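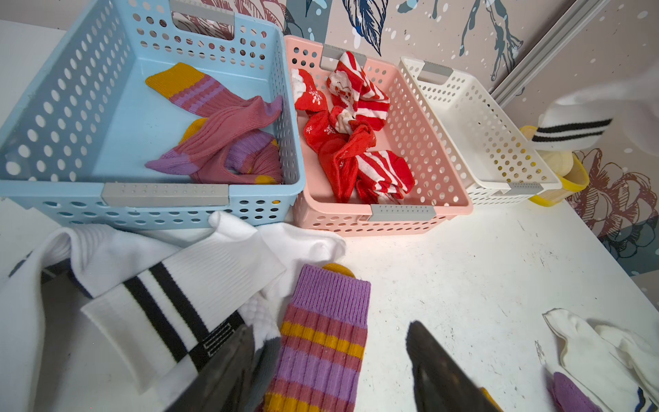
Baskets in blue, pink and white at the Odell sock sorting table.

Odell has set its sorting layout for February. Socks are grouped by pattern before pairing, one basket per group.

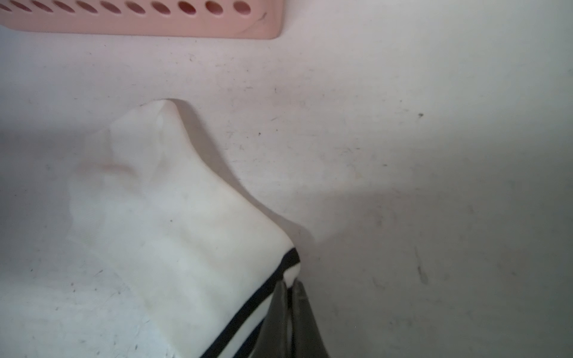
Pairing follows as a separate step. Yetunde Ekwueme of Odell put the current stock at 3,000 socks. 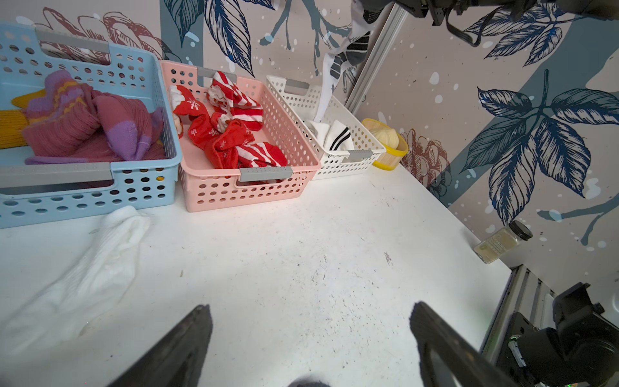

Red-and-white holiday socks keep their own basket. Striped sports socks go in the white one. 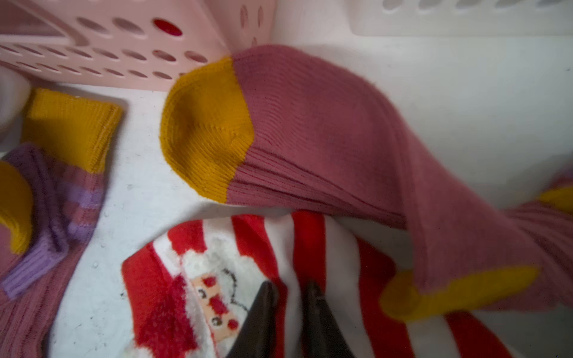
Obinna Omoregie said he would rather pair first and sort second.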